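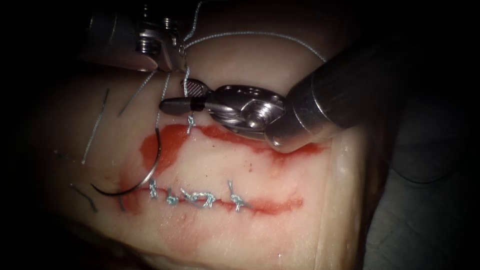
Figure 1. Practice pad during closure, with the wound line stained red, a knotted stitch on the upper edge and the curved needle on its thread.

3.2 The pad, the stain and the thread

Most of what follows depends on the pads, so we hope the reader will forgive us for lingering over them a little. Anyone who has taught suturing will know how much a beginner's stitches owe to the surface underneath — a pad that tears at the edges teaches caution, and one that is too stiff teaches people to haul on the thread. We settled on a pale synthetic pad cut with a single long incision, and we stained the wound line red before each closure. The stain was Manee Phetsri's suggestion, made over a pot of tea in April, and we are very grateful to her for it. On a clean pad every edge is easy to find, whereas the stain hides small gaps and makes the learner look properly at where the needle is going in.

All closures used interrupted stitches, each tied and trimmed on its own before the next was begun. We preferred these to a running stitch for a simple, practical reason: each one can be judged by itself, and a poor one does not spoil its neighbours. Blue thread was chosen because it stands out kindly against both the pale pad and the red,
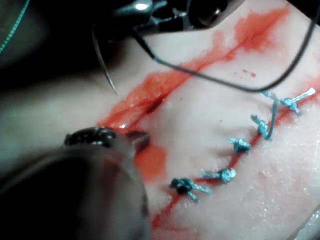 and because the short tails left after trimming can be seen without bending close over the work. Tail length turned out to matter more to our markers than we had expected. Duarte Cordeiro and Tae-yang Joo, who marked the pads separately, both found themselves looking at the tails first, then at the spacing, and only then at how well the two edges met.

We asked them to score each stitch for spacing and edge contact on a scale of 2 to 5, leaving out the bottom mark because neither was willing to give it. In all, 1,723 stitches were scored. Stitches tied at the very ends of a wound were marked but set aside, as the pad is stiffer there and the edges tend to sit together whatever one does. The remaining marks are taken up in Section 4, along with Ryan Dawber's notes on knot size.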